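Verkdale Miúdos
8 de junho de 2026 - por Shahnaz Paul

Este site usa cookies para lembrar as suas preferências. Aceitar | Saber mais

Um robô que aprende a dobrar roupa: a nossa visita ao dia aberto da Wevolen

Já alguma vez tentaste dobrar uma camisola com luvas de forno calçadas? Se nunca tentaste, pede a um adulto que te empreste um par e experimenta logo à noite, com calma, em cima da cama. Vais ver que os dedos ficam grossos e desajeitados, que o tecido foge e que a manga acaba sempre no sítio errado. Foi com essa brincadeira que começou a nossa visita à oficina da Wevolen, que abriu as portas às famílias durante um dia inteiro. Éramos 19 crianças no nosso grupo, e posso garantir que se ouviram muitas gargalhadas!

Quem nos recebeu foi o Teodor Tomaszewski, que trabalha com robôs há tanto tempo que já lhes diz bom dia quando chega. Levou-nos primeiro a um corredor comprido, com cabides dos dois lados, e deixou-nos pendurar os casacos. Depois fez-nos uma pergunta: o que é mais difícil para um robô, levantar uma caixa ou levantar uma camisola? Quase todos gritámos "a caixa!", porque a caixa pesa mais. Pois a resposta era a camisola.

Uma caixa tem sempre a mesma forma. Se o robô a vê hoje e a torna a ver amanhã, ela continua a ter os mesmos cantos. Uma camisola é muito mais marota. Atira-a para cima da cama dez vezes e ela vai cair de dez maneiras diferentes - ora com uma manga escondida, ora com a gola por baixo, ora toda enrolada como um caracol. O robô tem de descobrir onde está a ponta que lhe interessa, e às vezes essa ponta nem sequer se vê.

Para agarrar as coisas, o robô usa pinças. Pensa no teu polegar e no teu indicador, quando apanhas uma migalha da mesa: abrem, aproximam-se e fecham. A pinça faz mais ou menos o mesmo, mas só tem dois dedos e não tem pele como a nossa, que sente logo se o pano é macio ou áspero. Por isso as câmaras ajudam tanto. Uma câmara no alto mostra o trabalho visto de cima, e outra, presa perto da pinça, mostra de muito perto aquilo que os dedos vão apanhar.

E como é que ele aprende? Com exemplos, muitos exemplos! O Teodor contou-nos que a equipa já tinha guardado 3.694 tentativas, umas boas e outras bastante trapalhonas. Tudo serve para aprender, até os enganos, tal como tu aprendeste a atar os atacadores depois de fazeres muitos nós que não eram bem laços. Na sala das demonstrações sentámo-nos no chão, em meia-lua, e pediram-nos que falássemos baixinho (foi a parte mais difícil da manhã, confesso). 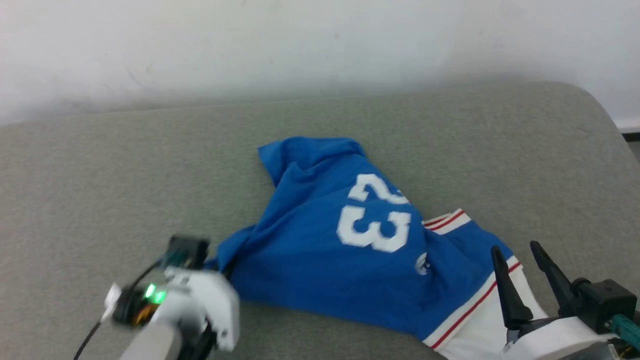
Uma camisola azul e branca, ainda toda amarrotada, e as pinças ali bem perto.
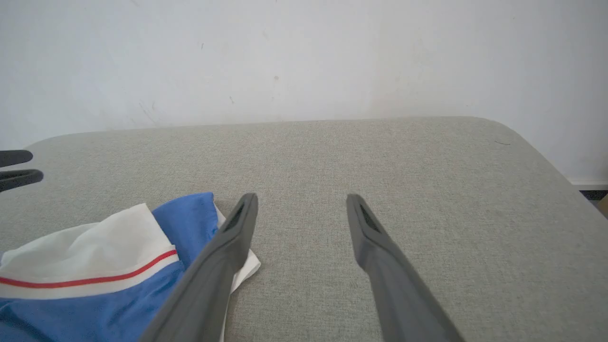 Zeyu Zou quis saber se o robô também se aborrece de dobrar sempre a mesma roupa, e o Teodor respondeu que não, que um robô não se aborrece nem se cansa como nós, embora os motores precisem de descanso e de uma boa revisão de vez em quando. Zeyu pensou um bocadinho e disse que, nesse caso, lhe emprestava de boa vontade a gaveta das meias, que em casa está por arrumar desde setembro. O Teodor riu-se e explicou que as meias ainda vão ter de esperar: são pequenas, andam aos pares e é preciso encontrar a irmã de cada uma no meio das outras todas. Primeiro as camisolas, depois logo se vê. Ficou prometido que nos mandam notícias quando chegar a vez delas.

Contacto: redação Verkdale Miúdos | © 2026 Verkdale | Voltar ao topo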